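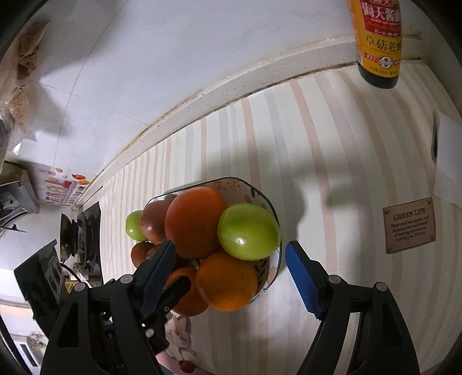
Comparing two finger pads on a hand-held gripper is mostly a matter of giving both the same chores in the same order. I do mine in a kitchen, on fruit, before anything goes on the arm. Fruit is cheap and it comes in awkward shapes. A full bowl is the harder of the two setups, with the pieces packed against each other and very little space for a fingertip. Start with the jaws open over a big piece, like the green one beside the front orange, and note whether the blue pads can get down either side without shoving the neighbors.

Posted in July by Peiyu Zeng
Filed under: Grippers & End Effectors, How-To

What you need: the gripper, two sets of pads, a bowl of mixed fruit, a cloth, and a notebook.

1. Wipe the pads and let them dry.
2. Open and close the jaws 20 times with nothing in them. Listen for a click at the pivots.
3. Make 15 picks from the bowl with the first pads. Lift, hold for 3 seconds, put down.
4. Write down every slip and every bruise.
5. Swap pads and refill the bowl the same way. Repeat.

I use the soft Teuber pads and the firmer Lollow ones. On my last round the Lollow pads slipped less on smooth skin but marked a ripe plum. The Teuber pads were kinder and wore out sooner. 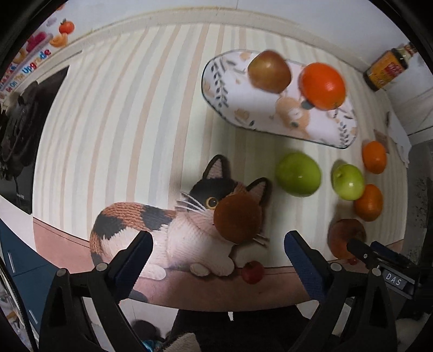 Spreading things out is the second setup, and it tests your aim more than the pads. Leave room for the fingers on both sides of each piece. Mix the sizes. The two little mandarins need a much narrower closing than the larger green apple, so go from one straight to the other and see if your hand adjusts. Add one soft thing as well. The knitted cat squashes when you squeeze it, and yarn can snag on a rough pad.

Total up the slips for each set and keep the sheet. A full comparison takes me 51 minutes with the pad swap.

Comments

Rigoberto Llanos: Do you retighten the pad screws between sets? Mine work loose.

Peiyu Zeng: Yes, at the swap. Should have put that in step 5.

Katherine Agudelo: Tried this with lemons only. Too easy, both pads scored the same.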